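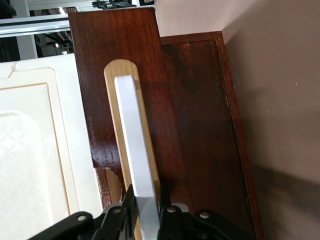
The dark board with its chipped lower left corner, pale paddle against the face, framed panel behind.

May, 8:40 in the morning, kettle on

I meant to start on the Cillden chair this week, and I did get as far as putting it on the bench, but the red-brown boards have been leaning about for so long now that I gave in and spent yesterday evening and the first part of this morning with them instead. Writing it all down while I still remember which jar was which, and so that Lucyna can pick up where I stop if I get called away to Drandimby again.

First, the chip. It is at the lower left corner of the tall board, and the wood underneath is a good deal paler than I would have guessed from the front. The whole of that lovely deep color is in the finish and the outer layer, and once that goes you are looking at something close to the color of bread. The broken edge runs in a curve, quite irregular, and I was tempted to square it off and let in a neat patch. Lucyna Nowicki talked me out of that over the phone (she is right more often than I like to write down in ink). A straight joint would catch the eye from across the room, and a curved one, if I take my time over it, should lose itself in the grain. So the plan is to follow the curve, taking away as little as I can.

I keep wanting to call it mahogany. The color is mahogany, certainly, with lighter red streaks running through it, but I've been fooled by a good stain before, and with raw wood that pale I am leaving the line on the job card blank until somebody with better eyes has had a look.

Color tests. I used offcuts from the pale bin, same as for the Parisi shelves, and wiped on the red-brown stain in 3 strengths. Notes as follows:

Strength 1, one coat. Far too orange. Looks like a new fence.
Strength 2, two coats, rubbed back between. Close, a bit thin in the light streaks, but I could live with it.
Strength 3, one coat. Dark enough, but it went muddy and hid the grain altogether.

My feeling is strength 2 for the patch and then a touch of strength 3 drawn in with the small brush where the dark streaks need to carry across. I'd like to see the samples by the window at midday before I commit, and they ought to sit for 18 hours anyway before any varnish goes over them. I put the time on the back of each one in pencil. Please don't stack them, I did that in the winter and had to peel them apart like pancakes.

The paddle. I am very fond of this one! The rounded top is smooth all the way over and the grain is fine and straight, a nice honey color, and next to the dark board it looks paler still. I held my strength 1 offcut beside it for fun and it made the poor offcut look even worse. No stain is going anywhere near the paddle. A wipe with oil at the most, and only if Lucyna agrees, and after that it goes in the top drawer with a cloth around it so it doesn't pick up red from everything else I've been handling.

The face of the tall board has rows of faint specks and scratches low down. I went back and forth over these. The gloss is otherwise good and I hate to take a finish back to nothing for the sake of marks you have to hunt for. I'll try the soft wax first on a patch the size of a playing card, look at it the next day, and go no further unless it bothers me.

The framed panel is in better shape than I had been telling people. There are faint wear marks and scuffs along the right-hand trim, mostly the sort of thing you get on any raised edge. The Cidach paste would probably lift them, though the tin is down to the last scrapings and what's left has gone a bit crumbly. I've added it to the list on the door, along with 6 sheets of the fine paper and more rags (old T-shirts welcome, no buttons please).

Still to do, in no special order:

Cut a card template of the chip before anything else touches that corner.
Find a pale piece with grain that runs the right way, at least 9 inches so there's something to hold while shaping.
Ask Lucyna about oil for the paddle.
Wax test on the speckled part, low down.
Move the Cillden chair off the bench, it's in everyone's way and I'm the one who put it there.

Stopping now, the kettle boiled ages ago. Samples are on the windowsill, face up, strength 1 at the left.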